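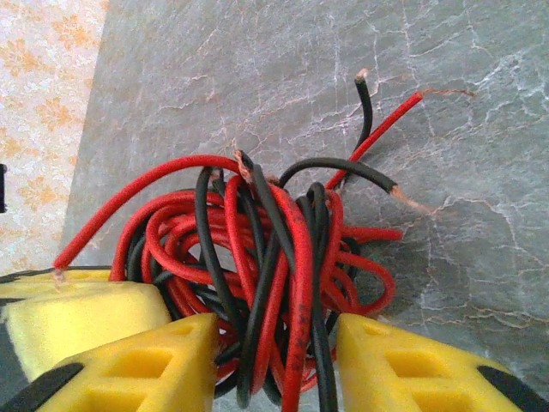 A tangle of red and black hookup wire between the fingers of a gripper at the Taltetti workshop.

Taltetti puts out a new version of its manipulation software this July, and the headline feature is that the arms have learned to hesitate. The company would prefer "confidence-gated execution". People who have watched the release being put through its paces on a pile of wire have settled on "dithering", and mean it kindly.

The software is called Coste. It handles perception and planning for a pair of tabletop arms, and until now it has been good at the sort of thing tabletop arms are generally good at, namely objects that stay the same shape after you touch them. Wire doesn't. A length of red or black hookup wire, once it has been introduced to a few others, has no fixed outline, no obvious middle and no particular interest in your grasp planner.

The old version of Coste dealt with this by being sure of itself. It found the biggest lump of colour, picked a point on it, closed the gripper and pulled. Taltetti's own release notes describe the outcome as "bulk transfer", a lovely phrase for moving the whole mess somewhere else.

The new version tries to follow single strands through the heap before anything closes on them. It takes the view from the wrist and the view from beside the table, guesses which bit of red carries on from which other bit of red after it ducks under a bit of black, and gives each guess a score out of 100. Anything under 80 and the arm is not allowed to pull. It can move and look again, or it can nudge the pile and look again, and after that it has to start over with whatever the pile has become.
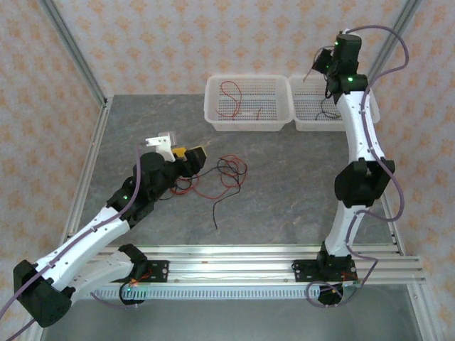 Two arms at the table, with the wire in front and the white baskets along the back edge.

The threshold is a single line in a settings file, and most of the arguing in the past few months has been over that line. Set it higher and the arms turn philosophical. An early build left overnight at a stricter setting logged 3,885 looks and two pulls, which the release notes list under "known behaviour" and not under "bugs". Set it lower and you are back to bulk transfer.

There is also the matter of the second arm. Planning for two arms around one tangle has long been the part of the job that software people describe with a hand gesture. In the old Coste each arm planned its own path and a referee process stopped whichever one was about to do something regrettable. This worked, in the sense that there were no collisions, and also in the sense that quite often there was no movement.

Coste now plans for the pair together. One arm gets the job of holding, the other gets the job of pulling, and they can swap if the strand being followed comes out on the wrong side. The swap was the hard bit. Earlier builds would swap, reconsider and swap back, and the developers put in a rule that neither arm may change jobs more than 28 times in a session. That number has the look of something typed late in the afternoon. It has survived every review since.

The perception side was trained partly on synthetic tangles from a simulator named Bramora, which Taltetti licenses from a small outfit in the same building. Bramora is very good at knots. It is less good at ends. Simulated wire tends to finish in a neat little cylinder, while the real stuff finishes in a spray of copper that catches the light and confuses anything hunting for a tidy tip. The fix was to stop treating the end of a wire as a point and start treating it as a fuzzy region where the colour runs out – a definition most electricians would have offered for free.

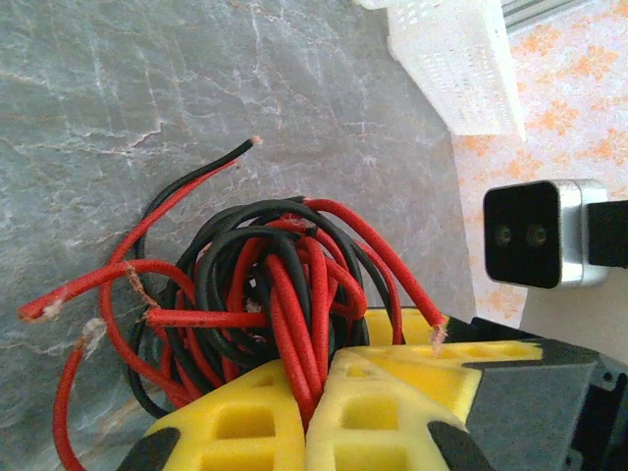

Grimirness, a repair and refurbishing firm that has been trying the release ahead of everyone else, wants it for the least glamorous job in the place. Offcuts and salvaged leads come in by the tub, and somebody has to separate them before they can be tested or scrapped. The firm's written feedback to Taltetti was mostly warm. It liked the logging, which shows a coloured line for each strand the software thinks it is following, and it liked being able to stop an arm partway through a pull and have it pick up the plan again without a restart. It was cooler on speed. Under "other comments" the firm wrote that a bored teenager would still be faster, but that the bored teenager had left for uni.

Taltetti does not dispute this. Its notes are fairly plain that the release is about making fewer bad pulls, and that making more good ones per hour is a job for the next version. A pull that tightens the tangle costs far more time than a pause, the company says, and the planner now counts tightening as a failure even when the strand comes free in the end.

Other changes are the kind that only matter if you have to live with them. The calibration tool no longer demands that both arms be parked first. Replays can be scrubbed backwards. The warning message that used to read "object state unclear" has been split into four messages, one of which still reads "object state unclear". The strand viewer gets a dark theme, by popular demand, and the black wires have been redrawn in pale blue so that they can be seen on it.

Existing licence holders get the update at no charge. Anyone who has written their own grasp scripts is asked to read the migration page first, as the old "pull" command has been renamed "pull_if_sure" and scripts that call it the old way will sit there politely and do nothing.

Support for ribbon cable is planned. String lights have been ruled out for now.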